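Robots at Work, Unit 2: Spending the money

OK, so last time we got as far as what an arm can reach and what it can carry. Today is the part everyone groans at and then emails me about in July – the budget. Bring your worksheet from the Grulcombe packet, we'll be filling in the left column as we go.

First thing I want you to write down is the task. One sentence, plain words, with a verb in it. "Open the refrigerator" is a fine task. "Help in the kitchen" is a wish, and you can't get a quote on a wish. I've sat in purchase meetings where the arm was already picked and the task was still a wish, and those meetings are long! 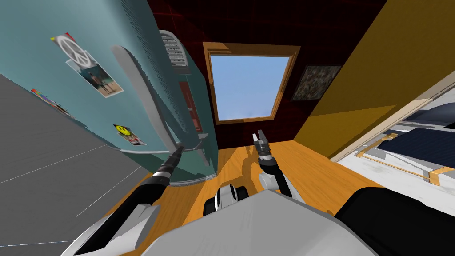
Chia-jung Yu

Take the fridge job in simulation. The left gripper is touching the lower part of a long curved handle, and the right one is open and up in the air. So ask yourself, before you ask a vendor: do I need the second arm for this? Maybe you do (somebody has to take the milk out while the door stays open). Maybe your sentence only says "open," and then you're pricing one arm, one gripper, one set of spares. Put both versions on the worksheet, side by side.

Now the simulation itself. Students love to leave this line blank, as if it were free. Somebody has to build the rooms, the door, the handle, and that's hours, and hours go in the budget. I still think it's the best money in the whole plan. For the Wemanik exercise we allow 1000 dollars for it, and I want you to tell me what you'd spend it on – more handle shapes? A different floor plan? Defend your choice in a paragraph.

Then there's the stuff that never makes the first draft:

Spare fingers and pads
Shipping, both ways
A table or base that doesn't wobble
Training time for whoever runs it after you leave

For next time, read the Griltitz quote and the Hsu quote (both in the folder, pages 103 and 202 of the course reader). They look close on the total. Go line by line and find where one of them has left out the second gripper. Worksheets to me on paper please, my inbox is a mess.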